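Sorting the small clothes again

The clothes drawer in the box room has stopped shutting, so September has started with a clear-out. I do this twice a year and always leave it too late. Anything with a bright print goes to my sister's youngest in Fletstead – the plain things go in the bag for the shop on Cirnley Road. 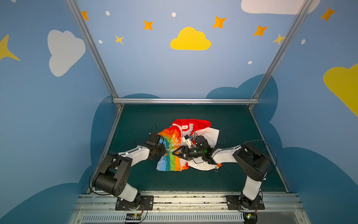 Red collar, rainbow stripes, still to be folded.

I fold sleeves in first, then the bottom up to the neck. Collars and trim need smoothing with the flat of the hand or they dry into a crease. White is the hard one. I soak it for 20 minutes before the wash and check the cuffs after.
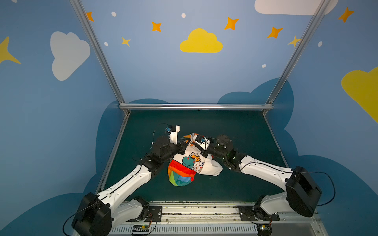 The white sweatshirt with the frog and the bear.

Sweatshirts take up the most room, so they go at the bottom of the bag. I still have 11 pairs of socks to match up and the coats to look at.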